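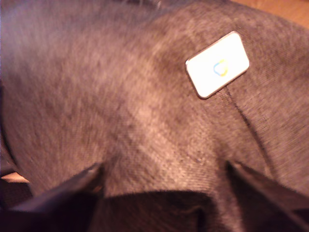

I've been making granola in the same dented sheet pans since before I had a company to put a name on, and this August I finally get to tell you that Kosora is putting it in bags and sending it out the door. Yes, this is a press release, and yes, I'm writing it myself, so bear with me! My name is Ayantu Tekleab, I run a small kitchen in Indgate, and our new toasted coconut and ginger granola goes on sale this month. The color I was after the whole time was a soft gray-brown with warmer brown running through it, like the folds of a thick, slightly fuzzy cloth, and if you've ever pulled oats out of the oven five minutes too early you know how hard that is to hit. Too pale and it tastes like the box. Too dark and all you get is bitter coconut.

Let me back up a little. Kosora started with crackers, seeded ones mostly, and those are still what pays the rent. Granola was the thing I made for breakfast and handed to whoever was packing orders that morning. People kept asking for a jar to take home. Then the owner of Dikura, the coffee place down the street from us, asked for a jar for her counter, and then for a bigger jar, and by spring we were baking 25 pounds a week just for her yogurt bowls. At that point it seemed silly to keep calling it staff breakfast.

So what's in it? Rolled oats, wide coconut flakes, pumpkin seeds, sesame seeds, brown sugar, maple syrup, coconut oil, salt, and two kinds of ginger. The ground ginger goes into the syrup while it warms up, and the chopped candied ginger gets tossed in at the very end, after the pan is out of the oven — if you bake it, it turns into little pebbles and somebody loses a filling. There are no raisins. I have nothing against raisins, I just always end up picking them out.

The clusters took me the longest. I like big ones, the kind you can eat with your fingers standing at the counter, and for months mine kept falling apart into crumbs. I tried egg white (crunchy, but a little like packing material), I tried more syrup (sticky forever), and I tried pressing the mix down with a second pan. Pressing it worked, and so did leaving it alone. We bake it low and slow for 60 minutes, turn the pan halfway through, and then it sits on the rack until it's completely cool. No stirring, no peeking, no breaking off a corner. I'm the worst offender on that last one.

Our baking is moving too. The cracker oven couldn't keep up with both, so all of the granola will be made at Pongsiri, a shared kitchen on the other side of Indgate with a deck oven I've been jealous of for years. We have the early slot there, which means the first pans go in at 4 a.m. and the whole building smells like coconut by the time the bakers come in. They've been very nice about it. I bring them the broken bits.

The granola comes in a 12-ounce bag for $9, and there's a big kitchen-size bag for cafes and for families who go through it the way mine does. Our first batch is 96 bags, and you'll find them at the Kosora counter and at Dikura, next to the register. Once those are gone we'll bake again, so please don't panic if the shelf looks bare, just ask and we'll put your name on one from the next round. Online orders will open a little later, when I've found a box that doesn't crush the clusters. I've mailed three test boxes to my sister so far and she says she's eating the results with a spoon.

If you want ideas for using it, I have plenty. I love it over cold yogurt with peaches while they're still good, or on warm applesauce when the weather turns. My kids put it on vanilla ice cream and call it dinner if I'm not watching. You can also press it into melted dark chocolate, chill it, and break it into bark, and that one is dangerous to have around the house. Kept in a tightly closed jar away from the stove, an opened bag stays crisp for 2 weeks, and a few minutes in a low oven will perk it back up after that.

We'll have tasting bowls out at the Kosora counter from 9 a.m. until noon all through August, plain and with milk, so come by and tell me what you think. I'll take complaints about the ginger too, I've been told it's a lot!

Food writers, shop owners and anybody who'd like a sample bag can ask for me at the Kosora kitchen in Indgate. Afternoons are best, once the pans are washed.

Media contact: Ayantu Tekleab, owner, Kosora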